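4.2 Changes to room attendants' work

At Plosta, floor-level tidying was the first task handed to the humanoid. Attendants interviewed by Villalobos and Matar reported less kneeling and more time spent checking rooms.

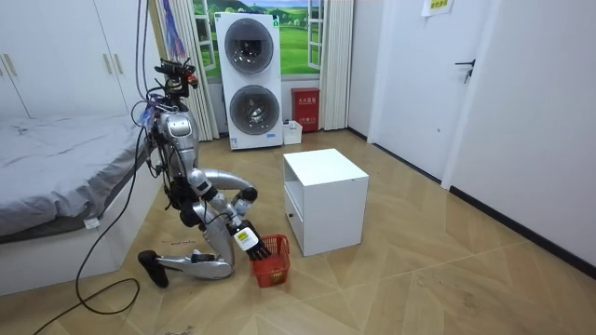

Figure 3. Humanoid robot kneeling at a red basket in a bedroom.

Of the 19 attendants, three said that their judgement of a finished room now carried more weight with supervisors. Others regretted working alone more often. Pay grades were left unchanged.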